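Skumell Bench Practice Group: Note 18, Handover and Soft-Contact Tooling

The revised bench practice for small manipulators takes effect with this issue. It replaces the February draft, which some sites have been using as if it were final. Sites still working from the draft should withdraw printed copies and check the clause numbers quoted in their own work instructions. Three clauses have moved.

The scope has not changed. The practice covers tabletop work with compliant or foam-faced fingers, hand tools with a shaft, and transfers between two grippers. It does not cover mobile bases, powered tools, or any task in which a person receives the object directly from the machine. Those remain under the Beltier site rules until a separate note is issued.

Clause 4, work surface. The surface must be flat over the full working area, and any cloth or film laid on it must be secured so that it does not travel when a finger drags across it. Printed coverings are allowed. A site that uses one must record it in the setup sheet, with the orientation of the print, and must not change it in the middle of a series. Sites asked whether a plain covering should be required. The group looked at the error logs from Sanosar and found no basis for that requirement. A patterned surface that stays the same is acceptable. A plain surface that is swapped without a record is not.

Clause 5, lighting. Daylight is permitted. When direct sun reaches the surface, the setup sheet must say so, and the operator must run the open-hand check before the first grasp and again whenever the light changes noticeably. The check is short. The fingers are opened over a clear part of the surface, nothing is touched, and the operator confirms that the shadow of the gripper is not being picked up as an object or an edge. A failed check means the blind comes down or the session waits.

Clause 6, transfer of shafted tools. The giving gripper holds the tool by the handle. The receiving fingers close on the shaft. The giving gripper does not release until the receiving side reports closure and the operator has confirmed it by eye. Pads with recesses or cutouts need particular attention, as a thin shaft can settle into an opening and give a closure signal with very little holding force behind it. The operator should look for the shaft on a solid part of the pad or on the seam between the two pads.
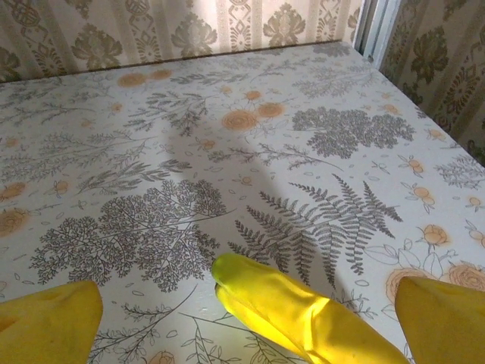

Open fingers over the covered surface, first; screwdriver shaft between the pads, second.

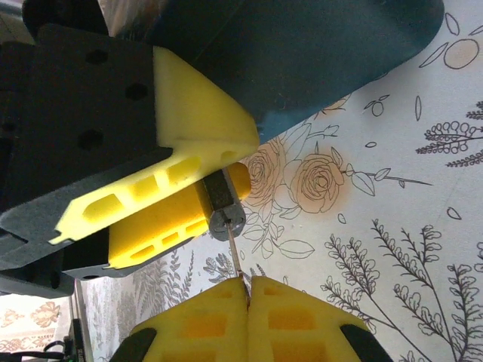
A reply to the draft came from Villaseñor, and it is printed here with only the greeting removed. We have no quarrel with the order of release in Clause 6, and our cells already follow it. Our objection is to confirmation by eye. With two grippers close together the pads hide most of the shaft, and the person at the bench ends up confirming what the signal has already told them. We would rather see a light pull test, done by the receiving side at low force before release, with the result logged. It adds a few seconds per transfer. We ran it through 2863 transfers and kept it. If the group wants to retain the visual step, it should say from which side the operator is supposed to look.

The group accepts the second point in full. Clause 6 now states that the operator must view the seam from the side of the receiving fingers, and that a transfer arranged so that the seam cannot be seen from there does not conform. On the first point, the pull test has been added as a permitted alternative and not as a replacement. Sites choosing it must set the pull force in writing for each tool and keep the log for 12 months. A single figure for all tools was considered and dropped, as the range of handle and shaft sizes in use is too wide.

Clause 7, pad inspection. Foam pads are to be inspected at the start of each shift and after every 15 hours of operation. Tears, permanent creases at the tip, and any lifting of the pad from the finger are grounds for replacement. Color fading alone is not. Pads are replaced in pairs. A mixed pair, one new and one worn, must not be used for transfers, although it may be used for pushing and alignment tasks.

Clause 8, cables. Cables near the work area must be routed so that they cannot enter the reach of either gripper. Tape is acceptable for a temporary setup. Any setup that stays in place longer than a shift needs clips or a channel.

Comments on the pull test wording are still open. Send them with the clause number in the subject line, and attach the setup sheet if the comment concerns a particular bench.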